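Laltholm Residents' Help Forum
Kitchens and Utilities

Security deposit deduction for kitchen countertop

Posted by Gumeo, February 14, 2018

My tenancy at the Shabalala building ended in December. The management office has withheld $400 from my deposit for resealing the kitchen countertop. No damage was recorded at the final inspection. I would appreciate guidance on whether routine resealing may be charged to a departing tenant.

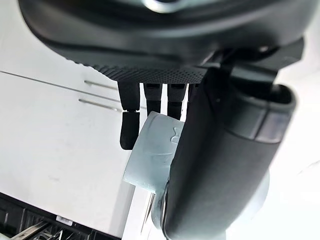
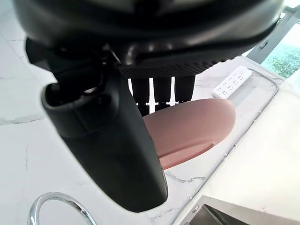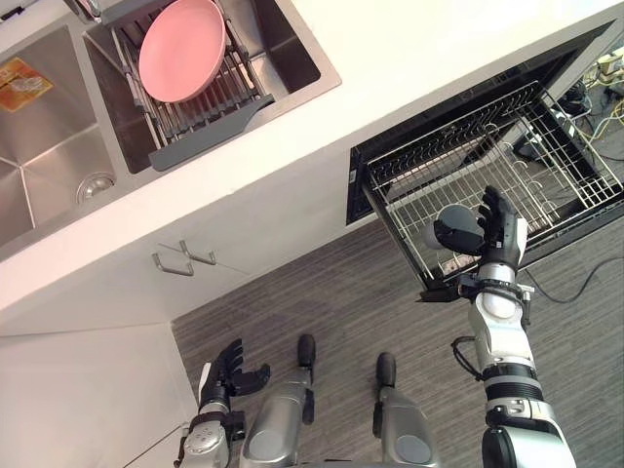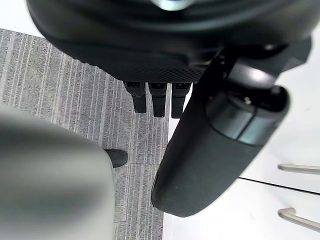 Jong-dae Yoon
Resealing is generally regarded as maintenance, and a deduction normally requires evidence of damage beyond ordinary wear. Please request an itemized statement in writing, together with a copy of the invoice. Keep proof of mailing. Deadlines for the landlord's response differ by state, and your lease may name a shorter one.

Clestis
They charged me $40 for the same thing. I paid it.

Laltholm Tenant Desk
The reply from Jong-dae Yoon is correct in substance. Tenants should also compare the move-in checklist with the final inspection report before filing a claim. Form 566 is available at the front desk, window 9.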